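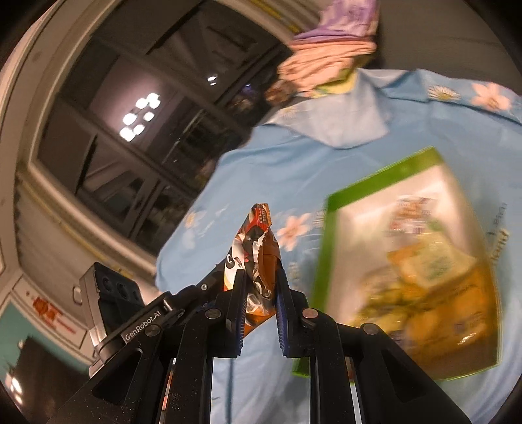 To all unit managers and shift leads at Kadora Regional Hospital:

The revised meal and rest break policy for nursing staff takes effect in January at the Kadora and Luangrath campuses. Each 12-hour shift will include one uninterrupted meal period and two rest breaks of 15 minutes. Food remains prohibited at nursing stations and medication carts, and this covers packaged items such as a snack bag with its top torn and folded over. Staff may store food in the break rooms on each floor.

Relief coverage will be assigned by the charge nurse at the start of the shift. Missed breaks must be entered in the timekeeping system before the employee leaves the building.

In reply to the question sent to this list on Thursday:

Anong Chantharasri wrote:
> The draft refers to 251 nursing positions. Does that
> number include the float pool, and will float nurses
> be used for relief coverage at Luangrath? Our unit
> had 145 missed meal periods last quarter.

The figure includes the float pool. Float nurses may be assigned to relief coverage at either campus, provided that the assignment is recorded on the daily staffing sheet. Units with more than 15 missed meal periods in a month will be reviewed by this office.

Mahfuz Liyanage
Office of Nursing Administration
Kadora Regional Hospital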